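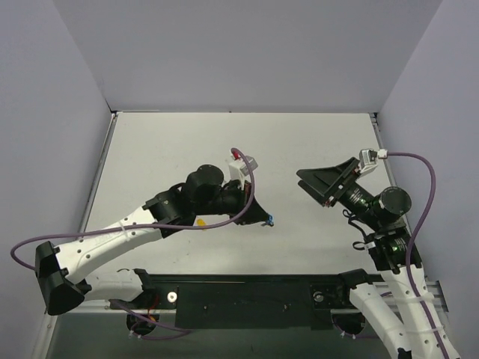

Hafþór Riis keeps the stop log for the two-arm cell at Urkomano in a plain spreadsheet, one row for each time the arms halt when they shouldn't. In February the spreadsheet grew faster than he liked. The cell is a small one, a light gray tabletop with pale walls, two white arms on a shared plate at the front, and a purple cable running back along each arm from the sensor module near the gripper. Those cables are what we ended up talking about for most of the afternoon.

Riis is the cell engineer. He works with Xiaoqing Duan, who writes the motion software, and Ebony Tipoki, who signs off on safety for the Plestham building. All three sat down with me in the room next to the cell.

"The first sign was a dropout on the left arm," Riis said. "The sensor went silent for a fraction of a second and came back. We put it down to software."

Duan laughed at that. "Everybody puts it down to software. I spent two days on it. I rewrote the part that reads the sensor and the dropouts kept coming."

The job the arms were doing is a handover. The left arm picks a small part off the table and brings it to the middle, the right arm closes its gripper on it, and the left arm lets go. They had set up a run of 2,000 handovers to leave going overnight. It stopped at 1,521.

Tipoki was the one who found it stopped, at 6:40 on a Monday morning. The left arm was holding its part and the right arm was pressing against it. The right gripper had closed on the side of the left one.

"It wasn't dramatic," she said. "Two arms leaning on each other. But the motors were still powered and still pushing, and the stop light on the panel was green. That was the part I didn't like. If I'd opened the door and put my hand in to free the part, I'd have been putting it between two things under load."

She didn't open the door. She pressed the emergency stop, which cut the motors, and then waited for Riis. With the power off the arms sagged a little and came apart. There was a scrape on one finger of the right gripper and no other damage that they could find.

I asked why the cell hadn't stopped itself. Duan answered that one. When the left sensor dropped out, the software held on to the last good reading and kept using it. That had been put in months before, to ride through very short gaps without halting the job. It had no limit on how long it would wait.

"So the sensor went silent and stayed silent, and the right arm was working from an old position," she said. "It thought the left arm was further back than it was. The force check should have caught it after that, but the force check was set for the heavier parts we ran last year. The push was under the limit. I wrote the hold and I didn't write the timeout. That's on me."

Riis said the setting for the force check was his. It had not been changed when the parts changed, and there was no step in the changeover sheet that would have reminded anyone.

The cause of the dropouts took longer. He swapped the sensor module on the left arm, then the connector, and the log looked clean both times until the arm had been moving for a few hours. In the end he took the cable off and bent it by hand along its length with a meter on it. One spot near the elbow opened up every time he flexed it.

"You couldn't see a thing from outside," he said. "The jacket was perfect. Inside, the wire had broken and the ends were touching most of the time."

The cable had been tied down too tightly just before the joint, so all of the bending happened in one short piece. Kylie Kerslake at Ellery, who supplies their cable, looked at the piece he sent her. She told him over the phone that the cable was a flexing type but needed a wider loop than the one it had been given.

"I asked him for the bend radius and there was a silence," Kerslake told me later. "People look after the robot and treat the cable as string. I get the same call from other shops."

The new cables have more slack at the elbow, and the ties have been moved back onto the straight part of the link. Riis now flexes each cable by hand after every 1,000 handovers and writes the meter reading in the log. He would like to stretch that out but doesn't have enough data yet.

Duan's changes were small. The software still holds the last reading through a short gap, then stops both arms if the sensor hasn't come back. The force limit is loaded with the part settings, so it can't be left over from another job. The stop light now turns red if either arm is pushing and not moving.

Tipoki made one more change, which was to the card on the door. It used to say to check the light before reaching in. It now says to press the emergency stop first, whatever color the light is. Hemi Rewi, who runs the night shift, objected that this means a full restart every time a part is dropped.

"He's right, it does," she said. "He timed it and sent me the number. I've told him we'll look at it again when the door switch from Betov is fitted, and until then the card stays."

The overnight run has been repeated once since then and finished. Riis has another one planned with the old left cable put back on, to see whether the new timeout stops the arms when it should. Tipoki has asked to be there for it, so it will run in the daytime.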